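What Is a Power Strip?
And why does it have so many holes?

Posted May 2020 in Everyday Stuff, the Drellen page for curious kids

Look behind the TV. Go on, quick. Look under a desk too. Bet you find a long skinny box with plugs stuck in it. Don't touch, just look.

It's called a power strip. Lots of homes have one. Most people never think about it until something stops working and everyone's crawling around on the floor.

So what does it do?

It shares. One outlet on the wall, one plug going in, and then a whole row of places to plug things in at the other end. The lamp. The tablet. The fish tank. All drinking from the same straw, sort of.

Careful though. The strip doesn't MAKE any electricity. Plug a power strip into nothing and you get nothing. People have asked us if you can plug a strip into itself and have power forever. Good question! No. Please don't try.

What's inside?

Long strips of metal, mostly. Electricity moves easily through metal, so the metal strips run along under the holes like train tracks. When you push a plug in, its metal prongs slide down and touch the tracks. Touching is the important part. A plug that's halfway out might not be touching properly, and then your lamp flickers or does nothing at all.

The outside is plastic. Electricity has a very hard time getting through plastic, so the plastic keeps it in and keeps you safe. Same with the cord. Metal wires in the middle, plastic coat on the outside. If the coat is cracked or chewed (puppies!!) the cord is not safe any more and a grown-up needs to take it away. 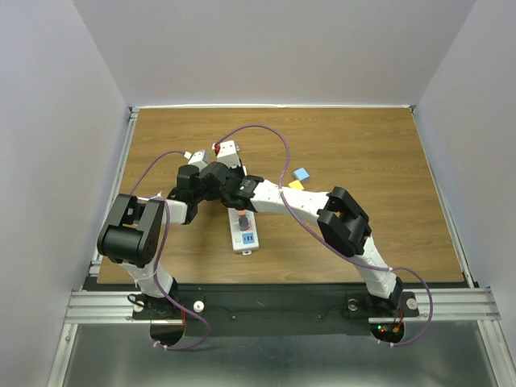
A white power strip on the table, with one small plug in it.

What are prongs?

The metal bits that stick out of a plug. In the United States most small plugs have two flat ones. Bigger things often have three, two flat and one rounder. The third one is called the ground. It gives electricity a safe path to go if something inside the machine breaks. Never ever snap it off to make a plug fit.

Sometimes one flat prong is a teeny bit wider than the other. That's on purpose, so the plug only goes in one way. If it won't go in, flip it over. If it still won't go in, stop pushing and get help. Don't wiggle and shove.

Other countries have different prongs. Round ones, slanty ones, big chunky rectangle ones. So when people travel they pack a little adapter, and then leave it in the hotel.

What about chargers?

A charger is a plug with a job. The electricity in an American wall is around 120 volts, way too much for a phone. A phone wants a small gentle push, often 5 volts. The charger is the box in the middle that turns the big push into a little one. That's why chargers are lumpy and lamp plugs are mostly flat. There's stuff in there!

Feel a charger after a grown-up unplugs it and says OK. It might be a bit warm. A bit warm is normal. Hot is not normal. Hot means tell someone right away.

And what's USB?

The small flat slot. No prongs needed, the cable goes straight in. Some power strips have USB slots built in, and then the charger part is hiding inside the strip itself. Handy if you've lost the charger cube again.

USB holes are rectangles. Easy to get upside down. Everyone gets it upside down. Turn it over, try again, and it's probly the first way after all.

Why would anyone make a colored one?

Most strips are all white or all black, and then you can't tell what's what. Which plug is the lamp? Which one is the computer with your sister's homework on it? Pull the wrong one and, uh oh.

Colors help. You can say "the pink one" or "the yellow one" and everybody knows which place you mean. If your strip is plain, ask a grown-up about putting a little paper tag on each cord. LAMP. FAN. DO NOT UNPLUG.
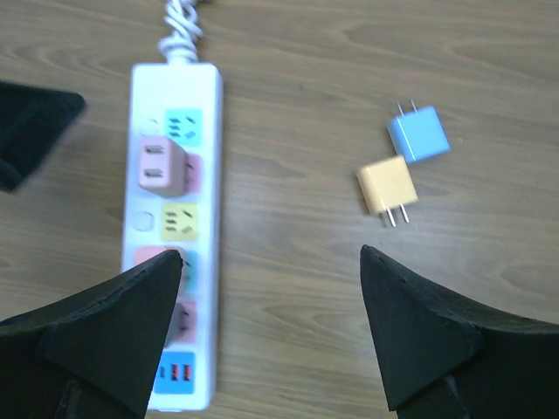

Tags go on the cord, by the way, close to the plug. Not over the holes and not on the metal. Write big. Masking tape works fine, folded over like a flag. A color dot with marker is good for little brothers and sisters who can't read yet.

The rules

Grown-ups do the plugging in unless they've told you that you can.

Dry hands. Always. No drinks near the strip.

Hold the fat part of the plug when it comes out. Don't yank the cord, that breaks the wires inside where you can't see.

Nothing goes in the holes except plugs. Not a fork, not a paper clip, not a hair pin, not your finger.

No rugs or blankets or piles of clothes on top. It needs air.

Never plug one strip into another strip. People call this a daisy chain and it sounds cute and it's how fires get started.

No heaters! Heaters, toasters, hair dryers, microwaves, they all gulp down huge amounts of power. They go strait into the wall.

Wait, how much is too much?

Every strip has a limit, and it's printed on the back or the bottom in tiny letters. Things that use power have a number too, in watts. Let's do some adding.

A desk lamp: 45 watts
A small night light: 6 watts
A tablet charger: 16 watts

That makes 67 watts. Many strips can take 1,800 or so, so that's nothing. Now add a game computer at 295 watts. Up to 362. Still fine. Now add a hair dryer at 1,500 and you've gone over, 1,862. See? One thing did that.

Some strips have a breaker, a safety switch that clicks off when too much is going through. If yours clicks off it's telling you something. Unplug the big stuff first. Then a grown-up can switch it back on.

Try this at home

Plug hunt. You need paper, a pencil and a grown-up. Walk through each room and draw every plug shape you find. Two prongs or three? Flat box or lumpy cube? Looking only, hands behind your back. Give each shape a silly name. Ours were Mr. Brick and The Mushroom.

Then pick the room with the messiest cords and ask if you can help make tags for it.

Words to know

Outlet: the place a plug goes into. Also called a socket.
Prong: metal leg on a plug.
Watt: how fast something uses up power.
Ground: the safe path, third prong.
Breaker: the switch that turns itself off.

Coming in June: why do batterys run out?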